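Salt-free water "conditioner" for $4,000, is any of it real?

dentedbucket

We moved to the Punside part of Fraser last spring and the water is hard. I don't need convincing of that. There's white crust on every faucet, the shower door looks frosted and the dishwasher leaves a film on the glasses no matter what I put in it. The town's water report gives the hardness as 20 grains.

A company named Pesar came out to do a "free home water analysis." The guy put drops in a vial of our tap water and it turned a color, then he put drops in a vial of his water and it turned a different color. He rubbed soap on my spouse's hand. Then he got out a binder. What he wants to sell us is the Drollix, a salt-free conditioner with no drain line, no salt, no electricity and no maintenance for the life of the house. Price is $4,000 installed, but only if we sign while the promotion is running. He couldn't tell me when the promotion started.

When I asked what it does to the calcium he said it "restructures the mineral so it no longer wants to stick." I asked if the calcium would still be in the water and he said yes, but it's healthy calcium at that point. I asked whether a test strip would show a difference and he said test strips aren't designed to measure this technology. To me that sounds like a very convenient technology.

I did some reading and now I'm more confused than before. Half the pages are written by people who sell these and the other half by people who sell the salt kind. So:

Does salt-free do anything at all? If it does, is it worth anything near that price? And is there some way I can check for myself, at home, before or after, without relying on the salesman's little vials?

We have a tank water heater, gas, and the pipes are copper as far as I can see. On town water, no well. I would like to avoid hauling salt, but I'd rather haul salt than get taken. 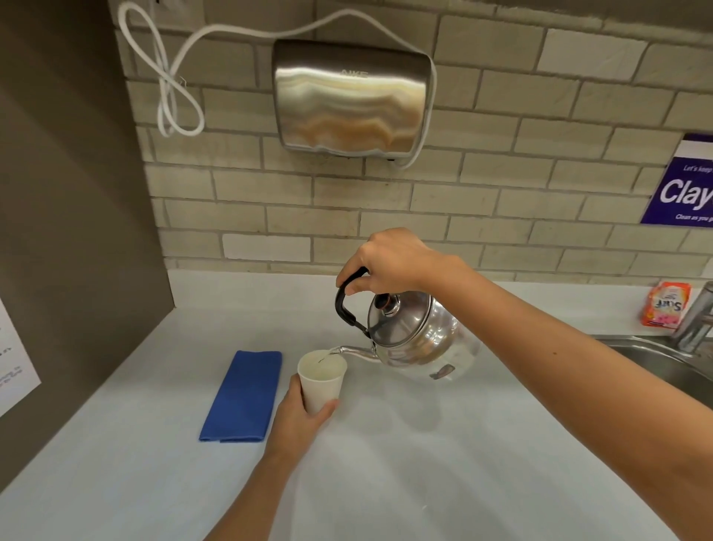
gravelroad

Don't sign. I don't care what it is, don't sign anything that expires when the guy leaves your driveway.

With that out of the way, "salt-free" covers a bunch of different things and they don't all deserve the same treatment.

At the bottom are magnets and wires you wrap around the pipe. People have been selling those for longer than I've been alive and the independent results are all over the place, mostly toward nothing. If somebody gives you one, fine, hang it on the fridge.

Next there are cartridges that dose a bit of phosphate into the water. Those do slow down scale, restaurants use them ahead of coffee equipment. They're cheap and you have to replace them. They don't soften anything.

Then there's the type usually sold as template assisted crystallization. A tank with little beads in it. The idea is that some of the hardness forms tiny crystals on the beads, the crystals break off and float through your plumbing, and they don't plate out on the heater as easily. There is decent lab work behind the better ones for reducing scale on heating surfaces. The guy's line about "restructuring" is a mangled version of this, assuming that's what is inside a Drollix. Has he told you what is inside? My bet is he hasn't, and you should make him put the media type in writing, with how long it lasts. Bead media wears out and can be fouled by iron, copper or chlorine. "No maintenance for the life of the house" is the sentence in your post I believe least.

What none of these will do is make your water soft. The calcium is still in it. You will still get spots on the shower door when the drops dry, because when a drop dries whatever was dissolved or floating in it gets left on the glass. Sometimes it wipes off easier. Your soap will still behave like it does now. If the glasses and the shower are what's bugging you, a conditioner is going to disappoint you even if it works exactly like it's supposed to.

A regular softener swaps calcium and magnesium for sodium. It's boring and you can measure it. I paid $871 for mine at a big box store and put it in myself over a long afternoon with a lot of swearing. My plumbing was easy to get at, yours may not be. You need a drain and an outlet.

As for checking it yourself:

Get hardness test strips or, better, the drop kit where you count drops until the color changes. Those are cheap. With a real softener the reading falls close to zero. With any salt-free unit it'll stay where it was, and in fairness the salesman is right about that part. The strip isn't lying to you, it's telling you the calcium is still there.

Don't use a TDS meter for this. Those read total dissolved stuff, and softened water reads close to the same as hard water because you've traded one dissolved thing for another. Salesmen love that meter when they're selling reverse osmosis and forget they own it the rest of the time.

For soap, take a clear bottle with a lid, fill it a third of the way, add a few drops of plain liquid castile soap (not dish detergent, detergents are made to work in hard water) and shake. Soft water gives you a tall head of suds and clear water underneath. Hard water gives you a thin scum and cloudy water. It's the same as the hand trick, except you're the one holding the bottle.

For scale there's no five minute test. You'd have to boil the same pot over and over for weeks with treated and untreated water and compare the crust, and be strict about using the same amount each time. I did that once out of spite, with a phosphate cartridge. The treated pot was cleaner. It was not clean.

mothballs_and_twine

We've had the Drollix for two years and I love it! Water tastes so much better, my skin is softer and the plants are happier too. We used to get that crust on the faucets and now I just wipe it off every week. The Pesar installer was very polite and wore the shoe covers. I know some people on here like to be negative about anything new, but you can't put a price on your family's health. We did the financing, so it doesn't feel like that much. The only thing I'd say is we still use the rinse stuff in the dishwasher, and the coffee maker light that tells you to descale comes on same as before, but I think that's on a timer. 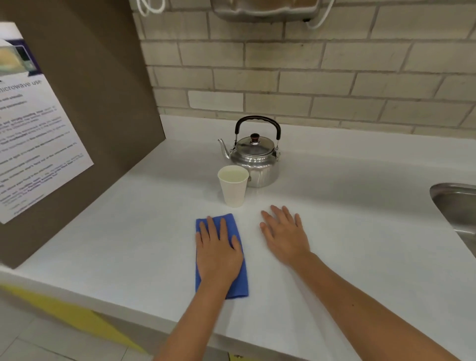 Category: Home Systems > Water Heaters & Treatment

lowflow_larry_no_relation

I'll try to land somewhere between the other two, though I'm closer to the first.

I do commercial maintenance and have lived with both kinds of system in buildings. The bead type is fine where the goal is to protect a heater and there's no place to drain brine. Some towns limit softeners that discharge brine, so before anyone buys one I'd call the Fraser water department and ask about that. It's a short call. They can also tell you how much the hardness moves through the year, and whether they disinfect with chlorine or chloramine. You want to know that for the life of the resin or the beads, whichever way you go.

Things I'd want from Pesar before another conversation:

The name of the media and the replacement interval, in writing, with the price of a replacement.
Any third party test report. A report from the manufacturer's own lab doesn't count, and neither does a certificate that only covers the materials being safe for drinking water. That second one gets waved around constantly. It means the tank won't poison you. It says nothing about scale.
The unit's flow rating next to the peak flow in your house. Undersized ones do less, and they get sold on price tier instead of pipe size.
What the guarantee measures. "Satisfaction" is not a measurement. If a strip can't detect the result and your glasses can't either, ask them what would have to happen for them to agree it failed. I asked a vendor that in a boiler room once and got a long look at his shoes.

I'd disagree with gravelroad a bit on cost. $871 is the box. Most people aren't going to cut copper themselves. I had a quote last year for a mid-size softener, brand name valve, new loop, drain and permit included, and it came to $1,539. You could get lower or a good deal higher depending on where your main comes in and whether anybody has to open a wall. But that's a softener you can test with a strip, against a conditioner at well over twice the money that you can't.

If you go with salt, leave the outside spigots off it, and maybe the kitchen cold line too if somebody in the house is watching sodium. Set the hardness on the valve to the real number and not whatever the installer leaves it at. And drain some water off the bottom of that tank heater whatever you decide. If it's never been done, there may be a good layer of grit down there already, and neither machine is going to take it out. Go gently with the old drain valve, the plastic ones like to not close again.

As for taste and skin and houseplants, I have no idea. I've heard people say it about every product in this category, including one that had been bypassed since the day it was put in. The installer had left the valves in the wrong position and the owner had been recommending it to his neighbors.

Marked helpful by 20 readers
Shares: 3

Comments

dentedbucket
Thanks, all. I asked Pesar for the media type and got a brochure by email with a waterfall on it. Asked again. Now they say they can do it for less if I decide by 6 p.m. Going to call the town first and get two softener quotes.

halfinchcopper
The price always drops when you ask what's inside. Same thing happened to us with windows.

mothballs_and_twine
Nobody asked me but ours has never once broken down.

gravelroad
It has no moving parts, how would it break down?

quietpipes
Can someone say if the castile soap test works with hot water from the tap? Mine comes out cloudy either way and I can't tell if it's air.

gravelroad
Let it stand until the bubbles are gone, then add the soap. Or just use cold.

Show 4 more comments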